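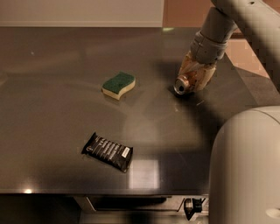 Zatier Releases Results of Gripper Comparison on Everyday Household Items

NEVUSHAM – Zatier, a maker of end-of-arm tooling for service and light industrial robots, today published the results of a side-by-side trial of its Fehr and Forden grippers. The trial covered 3306 pick attempts on 13 common household items and was run at the company's test lab in Nevusham between June and November.

Both grippers have two powered fingers and fit the same wrist flange. Fehr is the lighter of the two and is sold mainly for sorting and packing. Forden has a stronger drive and a wider opening, and has mostly been used for handling parts. Customers have asked which of the two is the better choice for clearing and tidying work, where the objects change from one pick to the next. The trial was set up to answer that question.

Test items included drink cans, kitchen sponges, snack-bar wrappers, paper cups, spoons and folded dishcloths. They were placed on a bare metal tabletop in mixed groups and at different angles. The polished surface was kept for the full trial, as many customers work on stainless counters, and reflections from ceiling lights are a frequent cause of missed picks. The lab lights stayed on and no matting was used.

Each gripper was mounted in turn on the same arm, with the same controller and the same camera position. An attempt was counted as a success if the item was lifted clear of the table, held for the set time and released into a bin. Items that slipped, tipped out of reach or were crushed past a set limit were counted as failures.

Of the 3306 attempts, 755 were made on aluminum cans. Cans lying on their side proved to be the clearest point of difference. Forden held them more reliably across the full range of angles, including when the rim faced the camera. Fehr did well when the fingers closed across the middle of the can but lost more of them when the grip landed near one end. Neither gripper had trouble with cans standing upright.

Sponges were picked by both grippers with few failures. Curved and irregular shapes made little difference to the result, although the planned grip point had to be moved inward on the narrower ones.

Flat wrappers were the hardest items for both products. Fehr did better here, as its thinner fingertips could get under a crimped edge. Forden often pushed the wrapper along the table before closing on it. Dark wrappers also gave the camera more trouble than light ones when they lay in the shadow of the arm. Zatier changed the approach path partway through the trial so that the arm came in from the side, and the report lists the results before and after that change separately.

Based on the results, Zatier recommends Forden for work where cans, bottles and cups make up most of the load, and Fehr for mixed light waste and packaging. The company does not plan to combine the two into a single product. A narrower fingertip for Forden is now in testing, with first samples due in March.

A durability check was carried out alongside the main trial. Each gripper completed 800 open-and-close cycles under load between inspections. Wear on the fingertip pads was within the normal service range for both, and no drive parts were replaced.

The full report includes results for each item, controller settings, camera placement and a list of failed attempts by cause. It is available at no charge from the Zatier support site – registration is not required. Customers who own either gripper can also request the test program and run it on their own equipment.

About Zatier

Zatier designs and builds grippers, wrist mounts and tool changers for robot arms. Its products are used in food service, recycling, packing and research. The company is based in Nevusham, where it also runs a test lab open to customers by appointment.

Media contact: Zatier Press Office, Nevusham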